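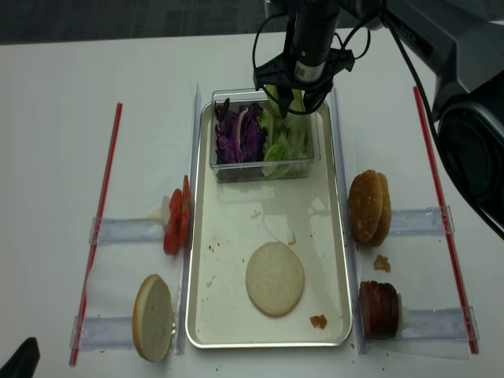

Tonside Reviews Corpus

A set of 447 album and EP reviews from Tonside, a small print and web music zine that ran out of Prarkham. The text was typed up or scanned from back issues, then checked by hand against the paper copies where we still had them.

What's in it

reviews.csv – one row per review
labels.csv – record label names and the spelling we settled on
issues.csv – issue number, month, page count
notes.txt – odd cases, mostly split singles and reissues

The 447 reviews cover 182 artists. Most are guitar bands of one kind or another. There is a fair bit of folk, some electronic music and very little hip hop or jazz, as the zine hardly touched either. Anyone wanting a balanced picture of what was being released at the time should look elsewhere.

Columns in reviews.csv

id: number, no meaning beyond order of entry
artist: as printed, with obvious typos fixed
title: as printed
format: LP, EP, single, cassette, CD-R
issue: matches issues.csv
score: 0 to 10, blank if none was given
body: full text of the review
source: scan, typed or web

Scores

The first 12 issues had no scores at all, so the column is blank for those rows. Please don't fill the blanks with zero. Half marks came in later and are stored as decimals. One review was printed with two scores by mistake; we kept the one in the heading and put the other in notes.txt.

Text

Reviews are short. The longest is a little over 3,000 words, a piece on the whole Skernico back catalogue, and it will skew any average you take. Australian spelling has been left alone, and so has the swearing. Italics were lost in the scans and haven't been put back, so song titles and album titles look like ordinary words in the body.

Known problems

Skernico appears both as a label and as a band. Check the format column and labels.csv before you merge anything.
Reviews of Sayce records before the name change are filed under the old name. This still needs fixing.
Accented letters were dropped in some of the web rows.
Two pages of the June issue were water damaged. Missing words are marked [?].

Use

Free for research and teaching. Reviewers kept the rights to their own writing, so please don't reprint whole reviews. Short quotes are fine with a credit to Tonside and the issue number.

Changes

1.2 – fixed swapped artist and title in the cassette rows
1.1 – added issues.csv
1.0 – first release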